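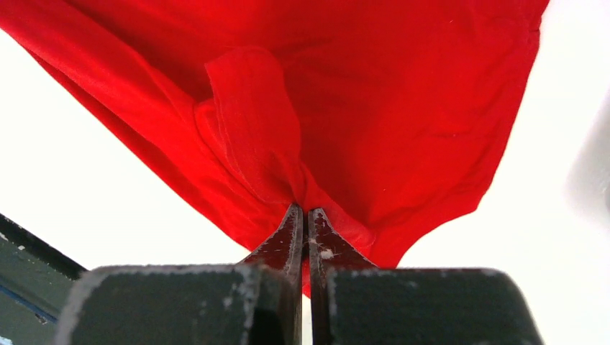 Châu Tiêu

Print this section | E-mail this section

Section 6: Folding thin knits

Most folding guides promise that a T-shirt will come out square every time. I have my doubts. Thin knit cloth stretches, and a method that suits a stiff cotton shirt won't always suit a limp one. What follows is the Trultdale fold, cut down to the parts I still bother with.

Before you start

Clear a flat table. A bed will do at a pinch, though I've never had a straight edge off one. Keep anything waiting its turn at the far side, well away from the piece in hand.

1. Pick the garment up and let it hang. Look for a hem. If all you can find is a bunch of cloth, put it down and try from another corner.

2. Lay it on the table and spread it from the middle outwards. Use the flat of your hand.

3. Bring one side over to meet the other, hem to hem. The edges may not match. Some shirts are sewn crooked and no amount of tugging will cure that.

4. Fold any sleeves back over the body.

CAUTION: Do not pull a thin knit by its hem to straighten it. The edge goes wavy and may stay wavy.

5. Fold the bottom up to the top, then smooth once. The Ostidetti booklet asks for three passes with a pressing board. I tried it for most of February and couldn't tell the difference. 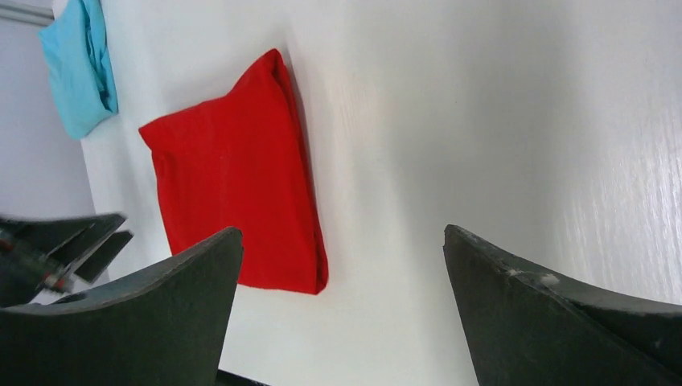
6. Press down any raised corner with two fingers. If it springs back up, leave it. A pile on top will flatten it better than you can.

7. Turn the thicker, doubled edge towards the front of the shelf. This is supposed to make stacks easier to pull from. It helps a little with shirts and, as far as I can see, does nothing for towels.

NOTE: Faint wrinkles are not a fault. Anyone who wants them gone needs an iron, whatever the Munasinghe chart says about "folding them out".

NOTE: Keep strong reds apart from pale blues until you know the dye is fast. I don't take the label's word for it.

Last updated: February

Related sections
Section 5: Sorting by weight of cloth
Section 7: Towels and other squares
Skumwood shelf inserts: are they worth fitting?
Socks, and whether to fold them at all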